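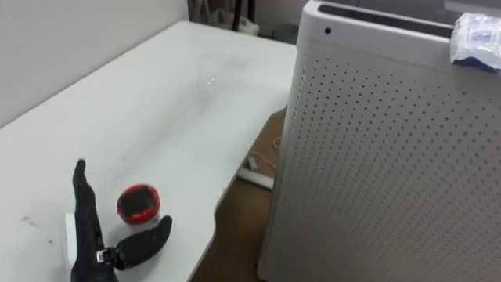 A mão da célula 2, junto ao recipiente de aro vermelho.

A oficina da Climlow ficava por cima de um armazém de tubos, e ao sábado só lá estava quem tinha avarias por fechar. Nevzat Tokgöz chegou às oito e abriu o registo da célula 2. A última entrada era sua e dizia: «Polegar, desvio em adução. Ver segunda-feira.» Tinham passado três segundas-feiras.

Escreveu por baixo: sábado, 9 de fevereiro de 2019. Depois a referência da mão, Kurnen 482, e o número de ciclos desde a última lubrificação, 2350. Deixou em branco o campo do diagnóstico.

O procedimento começava pela posição de repouso. Quatro dedos estendidos e juntos, polegar afastado, corrente de manutenção no mínimo. Nevzat enviou o comando, esperou e leu os encoders. Os quatro dedos estavam dentro da tolerância. O polegar declarava um ângulo e o transferidor mostrava outro. Mediu duas vezes, mudando de lado para eliminar a paralaxe. A diferença manteve-se.

Tuncay Sönmez subiu às nove e meia com o casaco vestido.

– É o tendão – disse.

– O tendão foi substituído em maio.

– Então é o encoder.

– O encoder repete. Dá sempre o mesmo erro.

Tuncay puxou um banco. Trabalhavam juntos desde Kırmızıgül, uma linha de enchimento onde tinham passado dois invernos a afinar válvulas, e a experiência ensinara-lhes a discutir sem levantar os olhos do equipamento. Um erro que se repete tem uma origem mecânica ou uma origem administrativa. Alguém monta uma peça com um dente de avanço, ou alguém grava no controlador um valor que pertence a outra máquina.

– Quem carregou os parâmetros? – perguntou Tuncay.

Nevzat procurou a folha de maio. A assinatura era de Tuncay.

Nenhum dos dois comentou. Tuncay despiu o casaco.

O passo seguinte era o ensaio sem contacto: braço recolhido, mão fora da zona de trabalho, peça sozinha sobre a mesa. Servia para confirmar a cota de aproximação antes de pedir aos dedos que fechassem. Nevzat colocou o recipiente de pé, com o vermelho para cima, e verificou que assentava bem no tampo. Os riscos escuros à esquerda eram antigos. Tinha proposto limpá-los com álcool isopropílico e depois desistira, por se ter habituado a usá-los como referência. 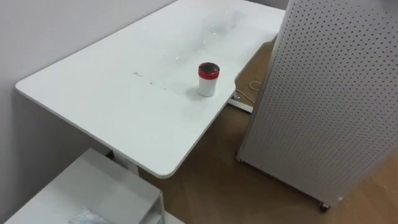 Carga de parâmetros

O ficheiro gravado no controlador tinha o nome certo e o conteúdo errado. Na linha do offset do polegar lia-se 564. Na ficha que acompanhava a mão, dobrada dentro da caixa da Fluvik que servia de arquivo, o valor era outro. Tuncay leu a ficha em voz alta, algarismo por algarismo, e Nevzat digitou. Trocaram de lugares e repetiram a leitura, como mandava a norma interna.

– O 564 era da mão que devolvemos – disse Tuncay.

– Era.

– Copiei a folha anterior.

– Está na assinatura.

Nevzat cortou a alimentação do pulso, contou trinta segundos no relógio da parede e voltou a ligá-la. Pediu a posição de repouso. Mediu. O ângulo lido e o ângulo medido coincidiam. Pediu a posição três vezes mais, com a mão a partir de posturas diferentes, e anotou os resultados numa coluna.

Faltava o fecho sobre a peça. Velocidade reduzida, limite de binário a um terço, dedo do operador na paragem de emergência. O dedo era o de Tuncay, que o pedira.

Durante nove meses a célula falhara uma preensão em cada turno, às vezes duas, e durante nove meses tinham mexido na altura da mesa, na iluminação e no atrito das pontas. Havia um relatório de onze páginas sobre o atrito. Nevzat escrevera-o nas noites em que a mulher estava no hospital, e lembrava-se melhor dos gráficos do que desse inverno. Não falou disso. Disse apenas:

– Fecho parcial. Quando quiseres.

– Agora. 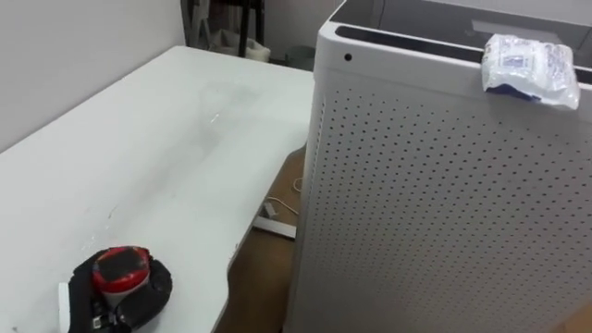
Fecho sobre o recipiente, binário limitado.

Os motores calaram-se. A corrente do polegar estabilizou abaixo do limiar e a linha do gráfico ficou plana. Nevzat deixou passar o minuto regulamentar e ordenou a abertura. Fizeram vinte fechos. Ao décimo segundo, Tuncay tirou o dedo do botão para coçar o nariz, e Nevzat anulou o ensaio e mandou recomeçar do primeiro.

Ao meio-dia e dez o registo estava quase completo. Diagnóstico: offset incorreto. Ação: valor corrigido segundo a ficha. Peças substituídas: nenhuma. No campo da causa, Nevzat parou com a caneta sobre o papel.

– Escreve o meu nome – disse Tuncay.

Nevzat escreveu «erro de transcrição» e virou a folha para ele. Tuncay leu, assinou na linha do segundo técnico e ficou a olhar para as duas assinaturas, a de maio e a de hoje.

– E o relatório do atrito?

– Arquiva-se.

– Onze páginas.

– Os gráficos estão bons – disse Nevzat, e foi buscar a tampa do controlador.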